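4. Teaching a task by remote control

This section explains how to record a demonstration with the Skerno hand controller, first in the simulated kitchen and later on the real arm. Please read section 3 (Connecting the controller) before you begin. If the controller light is not steady green, go back to step 3.6.

The text was prepared by Nives Rizzi and checked on the training bench in Trerport by Tullio Donati. Corrections may be sent to either of them.

4.1 Before you start

You need the Skerno controller with its cable, a computer with Zondance installed, and a chair which does not roll. The last point sounds small, but a chair that moves under you will also move your hand, and the arm will copy it.

1. Start Zondance and wait until the word Ready is shown in the lower bar.
2. Open the menu Scenes and choose Kitchen table.
3. Choose the task Bottle upright. The objects are put in their starting places.
4. Open the menu Input and choose Hand controller. Do not choose Hand controller (mirror) unless you sit facing the real arm.
5. Set Speed limit to 350 mm/s. With this limit beginners make fewer jumps. Experienced operators may raise it to 700 mm/s in simulation only.
6. Hold the controller in a comfortable position, with the elbow supported, and press Zero once.

Note: After you press Zero, the present position of your hand is taken as the centre. If you change your seat or your grip, press Zero again.

4.2 Recording a demonstration

1. Press and hold the side trigger. The arm follows your hand only while the trigger is held. Release it and the arm stops where it is.
2. Practise two or three times without recording. Move towards the bottle, go back, and feel how the arm answers.
3. Press the round button on top of the controller. A red dot is shown beside the clock and the recording begins.
4. Bring the gripper to the neck of the bottle from the side. Close it with the front trigger, slowly.
5. Turn your wrist until the bottle is vertical, and only then lower it.
6. When the bottle stands on the table, open the gripper and move away at least one hand's width.
7. Press the round button again. The recording ends and Zondance asks you to keep it or to discard it.

If your arm reaches its limit in the middle of a movement, release the side trigger, bring your hand back to a comfortable place, and hold the trigger again. The arm waits for you. These pauses are removed when the file is saved, so you do not need to hurry. 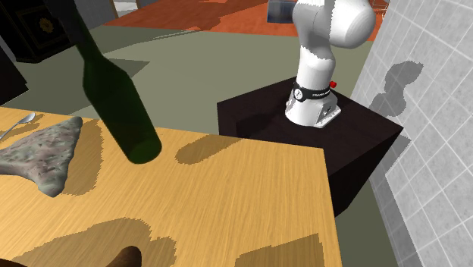
Height is the most difficult thing to judge on a flat screen, and most rejected recordings come from this. Turn the view with the middle mouse button until you see the table from one corner and from above, and look for the shadows. With the bottle tilted and its rounded bottom just over the wood, as it is here, a fast movement downwards is enough to push it into the table. Lower it in small steps and watch how far the dark patch lies from the glass. The edges of the shadows are jagged in this display, so use them as a guide only and not for measuring. Remember also that the spoon and the flat piece of bread are part of the task: if the bottle touches one of them, the recording must be discarded.

Caution: Do not correct a bad grip by shaking the controller. In simulation the bottle may pass through the fingers, and the program will learn this movement as if it were a good one.

4.3 Checking and saving

1. Play the recording one time at normal speed and one time at quarter speed.
2. Check that the bottle is still upright in the last second.
3. Check the line Contacts under the playback window. Only Gripper/Bottle and Bottle/Table are permitted.
4. If all is in order, press Keep. Write your initials in the field Operator.
5. If you are in doubt, press Discard. A doubtful recording costs more time later than a new one costs now.

For this task the training program asks for 47 accepted recordings. They can be made by different people, and this is even better, as each person has their own way to approach the bottle. Our own set for the kitchen table, all tasks together, has 1,228 recordings. Gaetano Gatti made a large part of them with his left hand, so left-handed operators do not need any special setting.

Note: Stop for ten minutes when you feel that your wrist is tired. The recordings made with a tired hand can be recognised easily: the path has many small waves before the release.

4.4 Changing to the real arm

Do this part only after your simulated recordings have been accepted.

1. Ask the person responsible for the cell to be present. In Trerport this is Settimio Zuccaro.
2. Clear the work area and put on the safety glasses.
3. Find the emergency stop and press it once to test it. Release it by turning.
4. In Zondance choose Output, then Real arm. The speed limit returns to its lowest value and must be set again. Never set it above 350 mm/s.
5. Press Zero and make the first movements away from the table.
6. Use the plastic training bottle for your first day. Glass is permitted only when the person responsible agrees.

Caution: In the real cell there is no Discard for a collision. If the arm touches anything which it should not touch, release both triggers, press the emergency stop and do not pull the object free by hand while the power is on.

For spare triggers and cables please write to Osvaldo Lo Presti at Rinaldi, and give the number printed under the controller.

Continue with section 5, Guiding the arm by hand.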